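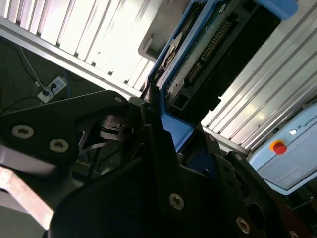

Dondard is a small open-source planner for gripper work at close quarters, and this page collects what people ask us most. It takes a wrist camera feed and a rough model of your cell, and works out an approach that keeps the fingers clear of everything except the part. Pin headers are the fun bit! With a double row of pins that near the fingertips, the planner slows right down and shrinks its steps. Fixed things such as extrusion profiles go in the cell file once and stay there.

Does it need a depth camera?
No. Plain colour is enough. Depth helps if you have it, but shiny rails tend to fill the map with rubbish – see the filter page before you switch it on.
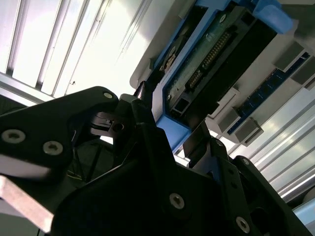

Posted by Tierney, Dondard maintainer
2025-01-27

Why does my plan fail when the arm is tilted?
Nearly always the hand-eye calibration. Run the wametti tool again with at least 13 poses, and make some of them steep. Ours used to be all nice upright ones and the error at the fingertips was horrible. I use 22 now and I love how much calmer everything got.

How fast is the control loop?
The planner sends targets at 100 Hz and your arm's own controller does the rest. If you see stuttering, check the log for "late target" before you touch the gains.

Can I plan with a part already in the gripper?
Yes, and it's my favourite feature (it arrived in September). Call attach with the part's mesh and the planner treats it as one more piece of the hand. 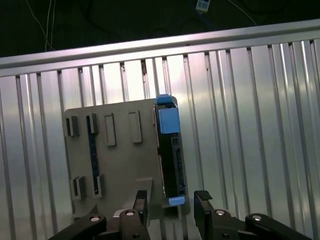

The mesh can be very crude. A box with a bit of padding works fine for flat parts, and it plans a good deal quicker than a full CAD export. Call detach when you let go, or the next plan will still be steering round a ghost.

What is error 998?
The start pose is already in collision. Shrink the padding, or back the arm off by hand and try again.

Does it run in simulation?
It does, through the Girdale bridge. Same config files, same log format.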